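Power bank not charging two things at once – Plidum 4000?
Portable Power & Small Gadgets > Batteries

marta_k
Posts: 30

Hello everyone. I bought the Plidum pocket power bank in March, the 4000 mAh one. It charges my phone without a problem. But when I connect the phone and also my small bike light, the light stops after a few minutes and then the phone stops too. I must press the button to start it again.

I read the manual two times and it says nothing about this. Is my unit defective or is it normal for this size?

Fagundes
Posts: 381

What does the bike light draw? If it is nearly full already, the bank may think there is no load and go to sleep. Many small banks do that. My old Zudik did it with every watch and earbud I owned.

marta_k
Posts: 30

The light has a 300 mAh battery, so it is very small. But I tried when it was completely empty and it was the same.

Fagundes
Posts: 381

300 is tiny. It will only ask for a little current even when empty. I still say auto shutoff. Try holding the button for a few seconds, some models have a low current mode. Usually the indicator blinks differently when it is on.

clendley_rider
Posts: 112

I don't agree with the shutoff theory. If the phone is pulling normal current, the bank has a load and has no reason to sleep. She wrote that the phone stops too. To me it sounds like the two ports share one converter and the protection trips when both are in use.

Fagundes
Posts: 381

Depends how they measure it. On some cheap boards each port is watched separately and one port going idle resets the whole thing. I have seen it.

clendley_rider
Posts: 112

On which one? I opened three of them and never saw it.

Fagundes
Posts: 381

The Zudik, as I wrote. I don't have it anymore so I can't send you the board.

Ansel Ridgeway
Posts: 67

Can we do the simple test before opening anything? Phone only for 30 minutes. Then light only. Then both, but with a different cable on the phone. A bad cable made me return a perfectly good charger last year and I still feel bad about it.

marta_k
Posts: 30

Thank you all for the answers. I am not at home until Tuesday but then I will do the test from Ansel in this order.

clendley_rider
Posts: 112

Also write down if the bank feels warm when it stops. And start with it fully charged, otherwise the results say nothing.

marta_k
Posts: 30

So, I did the test. I am sorry for the long text, I want to write it correctly.

Phone only, 30 minutes: no stop. The bank was a little warm at the end.

Light only: it stopped after a few minutes. I held the button as Fagundes said, the indicator started to blink slowly, and after that the light charged without stopping.

Both, with the old cable: everything stopped, the same as before. Both, with a new cable: the phone continued to charge and only the light stopped. So I think there are two problems together – the cable and the low current – and maybe each of you is partly right. In the low current mode with both connected I could not finish, the phone was already full. I will repeat it on the weekend and write the result in this thread.
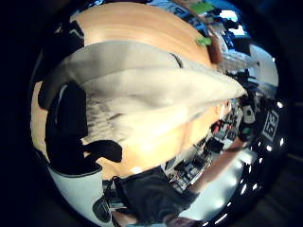
One more question, for the people who have the same model. Does the slow blinking mode stay on after you disconnect everything, or must I hold the button again every time? For me it went off during the night, but I am not sure if I touched the button when I put it in my bag.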